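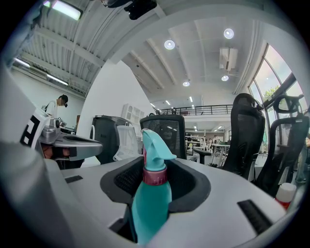
According to Ona Jõgi, a gripper that lets go of a bottle of cleaner when the power dips should never have been called "fail-safe" in the first place. Ratia used that word in its December brochure. It is being withdrawn with this notice.

**Ratia suspends use of Kodikara grippers for spray bottle handling**

PLOVTHORPE, May 12, 2020 – Ratia has told customers to stop using the Kodikara gripper to lift or carry trigger spray bottles until further notice. The order covers all 122 units now in offices and test sites.

The fault is in the grip hold. When supply voltage drops for even a moment, the fingers are supposed to lock. On units with control software 1563, they open instead. Ratia has logged 5 drops, all with bottles that had liquid in them. One bottle cracked and leaked cleaner across a walkway. No one was hurt.

Ratia's first account, sent to customers last month, blamed slippery bottle necks. That account was wrong. Dry bottles fell too, and the same bottles stayed put when the supply was steady.

The supplier of the control board, Ikano, has sent a software patch and says it cures the problem. Ratia is not ready to repeat that claim. The patch passed 200 lifts on the bench, but every one of those was done on a clean power supply, and the fault does not show up on a clean power supply.

"I've read the test report twice and I still can't find the test," said Corey Kingi, who runs product safety at Ratia. "We'll cut the power in the middle of a lift, over and over, with full bottles. If it holds, we'll say so and publish the log. If it drops one, the stop order stays."

Customers should:

- switch the gripper to manual mode
- keep people out from under any raised load
- leave the Ikano patch uninstalled for now
- report past drops, even minor ones – including any put down to operator error

No date has been set for lifting the order. Units returned to Plovthorpe will be inspected free of charge.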